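Cloth folding from handheld demos: wrist views only, or add a head view?
Board: Manipulation > Data and training

plunis_reader
We are trying to repeat the Stustum result on cloth. Their claim is that a policy trained on handheld gripper demonstrations folds as well with the wrist views alone as it does with an added head view. Our copy of the method is called Ramalho. The demos are done on a bed, one blue cloth, two grippers. A typical grasp from the wrist:

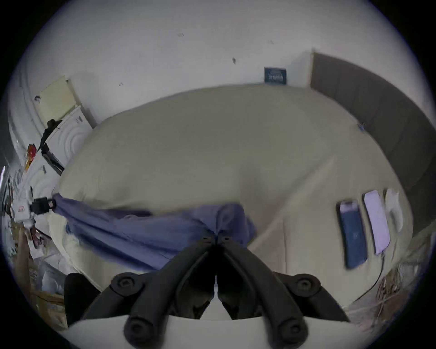

Does the policy need to know how far apart the two grippers are?
It gets the relative pose of the two hands at every step, and dropping that input hurt us more than dropping any camera.

With wrist views only we fold well when the cloth begins near the middle of the bed. When it begins near one side, results fall off.

kollar_c
How many demonstrators did you use? When Valentyna Bondarchuk and I tried this in August we had 4, and the policy picked up two different ways of starting the fold. It dithered between them. The camera had nothing to do with it.

plunis_reader
Only 2 people, and both were told to take the corners first. I don't think it's the same fault. Ours goes to the wrong place with confidence.

We also varied the surface, so part of the set is on the bare mattress and part on a sheet.

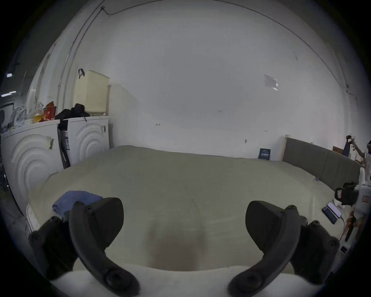

I trained on each part separately before mixing them. The bare mattress part did slightly worse alone, and the mix did better than either. I'd keep both surfaces in any set.

prulenlow
I disagree with the Stustum claim as written. They tested with the cloth placed in the same spot each time. Of course the wrist views were enough. Once the cloth can be anywhere, you want a view that holds both hands and the wall behind.

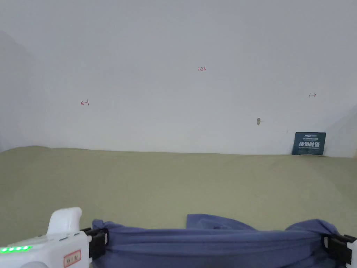 Head view, cloth held at both ends, with the red marks on the wall.

That one is from plunis_reader's shared folder. Both ends of the cloth and the edge of the bed are in one view. I would train on this plus the wrists and see if the side cases recover.

kollar_c
Or it learns the wall. You have red arrows and a number written up there and a sign at the bottom. A policy with a head view could use those to work out where it is, and then fail in another room. I would want a test somewhere else before believing any gain.

prulenlow
Fair point, but the wrist cameras can see plenty of the room too. They are very wide.

plunis_reader
I ran it both ways overnight. Same demos, same number of training steps, 7 start positions. With the head view added, 2 of the side positions that used to fail now work. The middle ones are unchanged.

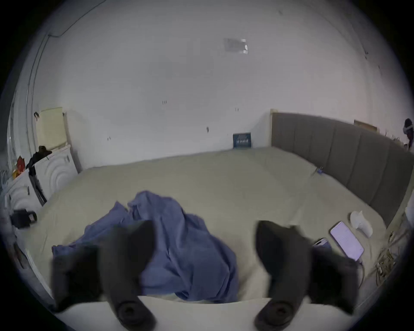

The positions still failing are the ones where the cloth starts in a heap and the policy has to choose an edge to pull. The head view made no difference there. I think that is a shortage of demos, and I'll record more heaps before changing anything else.

kollar_c
Seven positions in one room is thin. I still say the gain could be the wall marks. Can you blank out the wall in the head view and train again?

plunis_reader
Yes, I can mask everything past the far edge of the bed. It will need a full retrain, so give me a few days.

prulenlow
Please mask the wrist views as well, or you won't be able to compare them.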